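Does an open container ticket count against my license?

Aldana Saavedra
Posted 21st March

Hi all, hoping someone has been through this. My brother got pulled over near Talley for a dead tail light and the officer wrote him up for an open container too (a half-finished hard seltzer in the back seat, left by a friend). He wasn't drinking and blew zeros. The ticket is $642, which made me choke! It says he has 10 days to respond. If he just pays it, is that pleading guilty? And can they suspend his license over it? He drives for work, so that's the part keeping us both up at night. 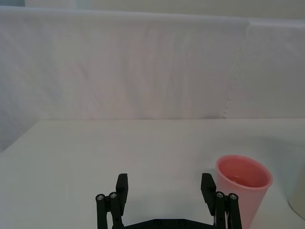 Gripper open over the white tabletop

I called the number on the back and sat on hold forever, then got told they can't give legal advice. Great.

Yulan Xue

Ugh, been there, sort of. In most places paying the ticket IS pleading guilty, so please don't let him pay it just to make it go away. Check the back for a box that says not guilty or request a hearing, and mail it so you have proof – I paid extra for the tracking and was glad I did. Whether it touches his license depends on the state and on exactly which section he's charged under, so look for the code number near the top. Mine was in September and got knocked down to a plain fine with no suspension, but I had a lawyer for the 2 hearings and it was not cheap. The whole thing ran me $2915 with costs. 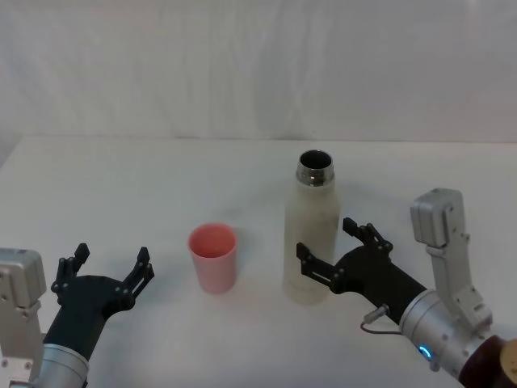 Pink cup and an uncapped bottle

Also ask if the friend will write a statement saying the can was theirs. It may not get him off, but my lawyer said it can't hurt if it's true.

jusstead_dad

just pay it, they never suspend for that. my cousin got one in Illstead and nothing happened. might go up on his insurance tho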